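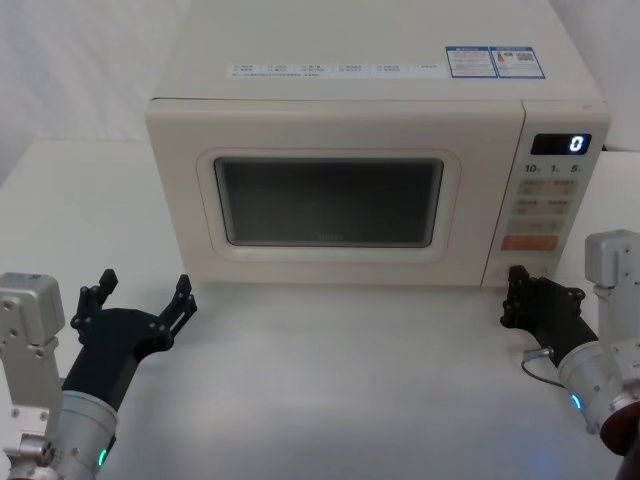 How to Set Up and Clean a Countertop Microwave

Reading time: 5 min

A small microwave needs very little installation, but where you put it and how you look after it make a difference to how long it lasts. The steps below apply to most countertop models with a push-button panel. Check the manual for your own model first, and follow it wherever it says something different.

What you need

A flat, steady table or counter
A grounded wall outlet
Two soft cloths
Dish soap
A microwave-safe bowl and a wooden spoon
White vinegar

Choosing the spot

Put the oven on a surface that is level and does not rock when you press on a corner. A plain table is fine if it can carry the weight. Keep the oven away from the sink and the stove.

Leave space at the back, on both sides and over the top. The clearance you need is printed in the manual and varies a lot from one model to the next. Curtains and other loose fabric should be tied back so they can't settle against the vents. Do not store cereal boxes or dish towels on top.

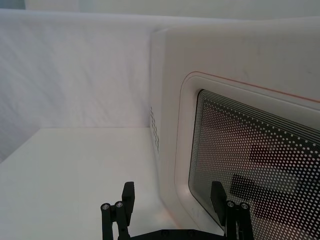 Vent holes in the side panel, near the front edge. Keep these clear.

Before first use

1. Take all packing material out of the inside, including anything under the turntable if your model has one.
2. Peel off the clear protective film from the door and panel. Leave the small mica sheet on the inside wall where it is. It looks like cardboard and people often pull it off by mistake.
3. Read the stickers on the housing before you remove any. Promotional ones can go. Leave the rating label and the safety warnings on.
4. Wipe the inside with a damp cloth and dry it.
5. Plug the oven directly into the wall. Do not use an extension cord.

Many displays show a zero or a row of zeros when the power comes on. Set the clock now if there is one.

Setting the time and power

Panels differ. Some have a number pad, and others have separate buttons that add time in fixed steps, so that you press one several times to build up the total. Try it with a cup of water inside. Never run the oven empty.

For reheating a plate of leftovers, 500 watts is gentle and heats more evenly. Use 800 watts for water and soup. For softening butter or thawing bread, go down to 300 and check often. If your model lists power as a percentage, work it out from the full output on the rating label.

Weekly cleaning

Fill the bowl halfway with water, add a spoonful of vinegar and stand the wooden spoon in it. Heat on high until the window steams up, then leave the door shut for 5 minutes. The bowl will be hot, so use a mitt. Wipe the ceiling first, then the walls and floor.

Unplug the oven before cleaning the outside. Use a cloth with a drop of dish soap, wrung out well. White and cream housings show smudges, mostly on the top and around the door edge. Wipe the vent holes with a dry cloth only — water must not get in. Do not use scouring pads or spray cleaner on the window or the buttons.

Once a month, look at the door seal and the latches. Food stuck there can keep the door from closing properly. If the door is bent or the seal is torn, stop using the oven and have it serviced.

Last updated: Dec 13, 2018

Contact | © Kidmont Home Guides | Back to top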